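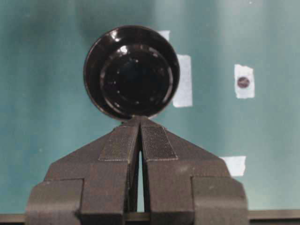
Who we are

Devura supplies replacement knobs, caps and other small round fittings to repairers, kitchen fitters and people who would sooner mend a thing than throw it out. Evaristo Zepeda and Christos Alexiou opened the shop in Flallbridge with 28 lines on the shelf. We now carry 364, most of them in black.

What we stock

Gloss black is still the colour we are asked for most. It shows every fingerprint, so each piece is wiped, bagged and labelled before it goes in a drawer. Matte and coloured finishes are ordered in as needed and usually take 11 days.

We also keep odd single pieces from discontinued ranges. These are not listed online – ring and ask.

Finding a match

Bring the old part in, or post it to us with your name and phone number. Iraklis Kyriakidis looks after matching. He will want the diameter across the rim and the depth, and the maker's name if you have it. Broken pieces are fine. Posted parts are returned with the order.

The people

Evaristo does the buying and Christos runs the counter. Brijesh Dhillon joined in July and handles trade accounts and parcels. There are seven of us altogether, counting the Saturday staff.

Trade customers can open an account at the counter or by phone. Parking is behind the building, off the lane.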